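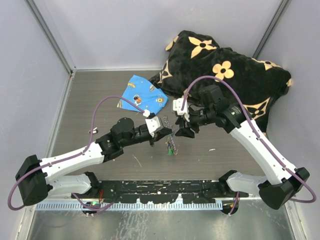
Black plush with beige flowers, piled rumpled against the wall.

How I Wash and Store Plush Blankets (Without Wrecking Them)

8 Aug 2022
4 min read
Print this page | E-mail this to a friend

We own too many plush blankets. I blame the outlet store out by Sovine, where they hang them right next to the register, and I blame myself for having no willpower at all. They're lovely for the first winter and then one day you pull one out of the dryer and it feels like a bath mat. I ruined a gorgeous cream one that way, so I've gotten fussy about it, and people keep asking me what I do. So!

First, shake it outside. Really snap it, over the porch rail or wherever the neighbors won't mind. Every bit of dog hair you get off out there is a bit that won't end up felted to the blanket in the wash. If the pile is really hairy I go over it with a damp rubber glove, always in one direction, and the hair rolls up into little sausages you can pick off. (Gross, but so satisfying.)

Wash it alone. I mean it. No towels! Towels shed, and plush grabs lint like you wouldn't believe, especially the dark ones. I once washed a navy throw with two white bath towels and picked at it through an entire movie.

Cold water, gentle cycle, half the detergent you think you need. Too much soap doesn't rinse out of that thick pile and it dries kind of sticky. And skip the fabric softener, even though the bottle practically begs you. It coats the fibers and they go flat and greasy-feeling. I put a splash of plain white vinegar in the rinse compartment and the smell is gone by the time it's dry. Don't ever mix vinegar with bleach, though, and you shouldn't be bleaching these anyway.

If your machine is small, take the big ones to the laundromat. A king-size plush soaks up a shocking amount of water and my old top-loader used to walk itself across the laundry room trying to spin one. The big front-loaders at the place on Menov Street are worth the quarters, and there's a bakery next door.

Now the part that matters most, which is drying. Heat is what kills them. Most of these blankets are polyester, and polyester pile will frizz and clump at the tips if it gets too hot, and then there's no going back. I've tried combing it, I've tried steaming it, I've tried conditioner (don't). Air-only or the very lowest setting, with a couple of clean tennis balls, and I stop it halfway to pull the blanket out and turn it around. They like to ball up with a wet middle. If the weather's decent I skip the dryer and hang it over two lines so the weight is spread out, in the shade, since the colors do fade.

While it's still a tiny bit damp, brush it. A soft-bristle brush, the kind for babies or for suede, and go with the nap. This is the one step I would never give up, it makes an old blanket look nearly new.

Folding! I used to fold mine into tight squares and stack them, and the bottom one always came out in April, or whenever we had guests, with creases like a road map. Now I fold in thirds the long way, then roll it loosely from one end. Rolls stand up in a basket or on a closet shelf and you can grab one without the whole tower coming down. Make sure it's bone dry first. If you're not sure, leave it over the back of a chair overnight.

For summer storage I like cotton bags, or an old pillowcase, which costs nothing. I know everyone loves the vacuum bags. I used them for years, and they do save a ton of room, but the plush comes out looking squashed and some of mine never fluffed back up. If you're really short on space, use them for your flat cotton stuff and let the fluffy things breathe. A sachet of dried lavender or a cedar block goes in with each one. Mine are from Notano, nothing fancy, and when the cedar stops smelling I rub it with a bit of sandpaper and it wakes right up.

A few odds and ends:

Candle wax: put a bag of ice on it until it's hard, then crack it off with your fingernail. No iron, please, you'll melt the pile.

Static: run a barely damp washcloth over it, or hang it in the bathroom while somebody showers.

Chocolate: scrape first, then cold water and a drop of dish soap, dabbing from the back. Rubbing just pushes it in.

Snags: poke the loop through to the underside with a crochet hook. Don't cut it.

And when one is finally past saving, call your local animal shelter and ask if they take them. Ours does, and my sad crunchy cream one went to some very unfussy beagles.

Print this page | E-mail this to a friend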